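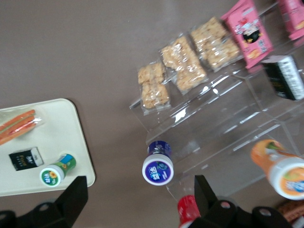 Wrist view, snack rack and tray, three items on the tray

To: shelf-handling list
Date: 29 Dec 2025
Subject: Re: Draft 2 of the picking rules, clause on "tray full"

Hello all,

Sorry for the long one, but I've had a quiet few days with the draft open on one screen and wrist pictures on the other, and I've ended up with opinions. The one at the top is the view I kept going back to. Severino's message first, for those who weren't copied in:

> From: Severino Carretero
> Before we freeze the text for February I'd like people to try
> the tray clause against a real rack. It now says: "The tray shall be
> considered full when no further item can be placed flat without
> touching another item." Surnby think this is too strict. Pristthorpe
> think it isn't strict enough and want a fixed gap. I would also like
> views on whether the wrist camera alone is enough to judge it, or
> whether we should ask for a second view from above.
>
> Please also look at the naming clause. We have had three sites
> logging the same bottle under three names.
>
> Severino

Right. Tray clause. I'm with Surnby on this, mostly. Look at the left-hand side: the tray runs out of view, and so does one end of the long wrapped thing lying on it (a sandwich or similar, I wouldn't swear to it). You could stare at that picture all afternoon and you still couldn't tell me whether there's room on the far side. So if the rule is "full when nothing more can be placed flat", the robot can't answer it from that spot, and neither can the person checking the log afterwards. That's my answer to the second view question as well. Yes please, or at least a rule that the arm backs off and takes one look with the whole tray in it before anyone writes "full". I'd be happy with either, and the second one costs nothing but a moment or two.

As for the fixed gap, I really don't like it for wrapped goods. Where do you measure from? The clear film on that long item carries on well past the food, all crinkled, and there's a black box just below it at a bit of a slant. Measure from the food and you get one answer, measure from the end of the film and you get another. If Pristthorpe want a gap then the text has to say "from the outermost part of the packaging" and we all have to accept that a lot of trays will be called full sooner than they'd like.

And "flat"! Can we please have a word for a small bottle on its side? The little green one on the tray is lying at an angle with its lid pointing down towards the left. I'd call that placed. Someone strict would say a bottle belongs on its base and mark it as a fault. The draft says nothing either way. My suggestion:

"An item is placed when it rests wholly on the tray, in any pose, and the gripper is clear of it."

I've left the "clear of it" wording loose on purpose because of what the wrist camera shows you. The left finger overlaps the tray's lower right edge in that view, and from the picture alone I can't say how far above the tray it is. We had this exact argument at Paredes over run 1126 and again over 584, and both times it was two people looking at the same still and reading the height differently. I'd say a single still should never be accepted as proof of contact or of no contact. Use the arm's own position record for that and keep the picture as supporting evidence.

Naming. I feel strongly about this one, so bear with me. The blue bottle has a lid facing the camera with 益达 on it in big white characters and a little blueberry, lovely, no trouble at all. The orange one shows fruit on the lid and some white lettering. The red one is half behind the right finger, and all you get is some faint marks on its side and a sliver of white lid. If the rule says "log the product name as read", then the blue one gets a proper name and the red one gets a guess, and the guess is where your three names come from. I'd rather we logged what can be read, then colour and kind, then the words "not read". So "red bottle, label not read". Dull, but it can be corrected later, and a wrong name usually can't, as whoever comes after you will believe it.

Same goes for the two black boxes, one on the tray and a larger-looking one over on the right. They look alike. I would not log them as the same product on the strength of that, as the print is a blur on the tray one and not much better on the other. "Resembles" should be an allowed word in the log. At the moment it isn't, and people round it up to "same".

One thing missing from the draft altogether is glare. Clear racks are a pain. There's a fierce bright spot on the ledge below the middle packet of rice crackers, and more up to the right, and you can see the tabletop straight through the plastic. Zallier have a line in their house rules about checking lights before a session starts, and I think we should pinch it, with their blessing. Something like: "Where a reflection lies across an item or the edge of a compartment, a second view shall be taken before the pick." I haven't tested how often that would fire. On our rack, quite a lot I suspect!

Happy to type all this up as proper comments against clause numbers if somebody sends me the version with the numbers in. My copy lost them when I opened it.

Oh, and Severino, page 2 still has "grasper" in the heading and "gripper" everywhere else.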